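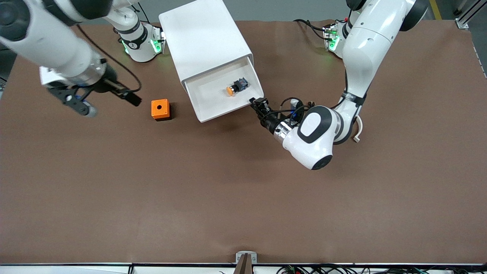
Last edited 29th December

Equipment plan, two-arm bench (project report, part 2)
Natalina Pace and Assunta Rizzi

Budget for the term is 380 and we've spent most of it on paper already. The arms belong to the department so they don't count. What counts is grippers, fingers, cables and the stuff the arms handle.

Task is the drawer one. Left arm works at the drawer, right arm has the orange cube, push-button switch in the drawer. Small parts, so finger shape matters more than grip force. We wanted softer finger pads from Ullix, 40 a pair. Two pairs = 80. Ferraro is cheaper but delivery is 19 days and that lands after the demo.

Cubes we print ourselves. Cost is filament only, left out of the table. Drawer box stays, no new one.

Cabling. Thin black wires coil up at the left gripper and there's loose colored wire along the front edge of the table. Want sleeves and clips before anything else gets ordered. Drutudby has a kit, Assunta is waiting on the quote. Natalina thinks zip ties are fine. Not settled.

Spare switches: 7. They're cheap and the caps get lost.

Order of buying
1. cable kit (or zip ties)
2. finger pads, both arms
3. switches
4. second drawer unit, only if money is left

Not buying: force sensor. Asked Flemer, way over budget, would need a new mount as well. Maybe next year's group.

Still to do: get the Drutudby price in writting, check the pad screw holes fit our grippers, ask if shipping comes out of the 380 or seperate. Table with totals goes in part 3.

3 comments · 12 shares

Related
Two-arm bench, part 1: the task
Print settings for cubes
How to fill in the lab order form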